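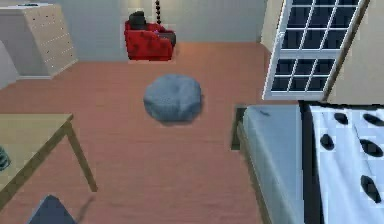 How long can I stay in this flat before I must decide about the second year? Until the end of August, Daiane told me on the telephone, and she will not ask me again before that.

The rent is 810 a month now and it will be 848 if I sign. I wrote both numbers on the back of an envelope and looked at them during breakfast. My savings are 4000, so the difference does not frighten me. What troubles me is the bus. Line 466 stops running early in the evening, and after the late shift at Gestport I must walk up the whole hill.
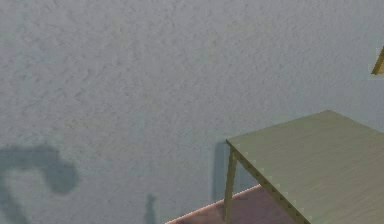 Cauã says that the hill is good for my legs — he lives at the bottom of it. I asked Thaís also, and she only wanted to know if I sleep well. I do sleep well. In the old room I heard the trains all night.

Tomorrow I will ask about changing to the morning shift, and then I write to Daiane.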